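Betreff: Re: [Zellen] Regel für Beutel und Kabel

Hallo Hedvig,

Am Monday schrieb Hedvig Brekke:
> Reicht es, wenn Abschnitt 11 nur die Greifer regelt?
> In Prirkau fragen sie auch nach Kabeln und Beuteln.

Nein, das reicht nicht. Mein Vorschlag für die Rostau-Fassung:

Vor jedem Lauf die Kabelbögen an beiden Armen prüfen, und zwar in Endlage. Transparente Beutel einzeln auf den Tisch legen, Etikett nach oben. Beide Greifer dürfen nur dann gleichzeitig an einen Beutel, wenn der Mindestabstand in der Steuerung hinterlegt ist - sonst nacheinander. Den Korb stellt man vor dem Start hin und verschiebt ihn danach nicht mehr.

Abbrüche bitte mit Laufnummer eintragen, auch die kurzen. Bei Gamage fehlte die Nummer zuletzt bei Lauf 806, das ließ sich nicht mehr zuordnen.

Wenn bis Juni kein Einwand kommt, übernehme ich den Text so.

Gruß
Lakmal Saha
Planance
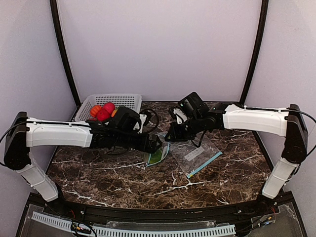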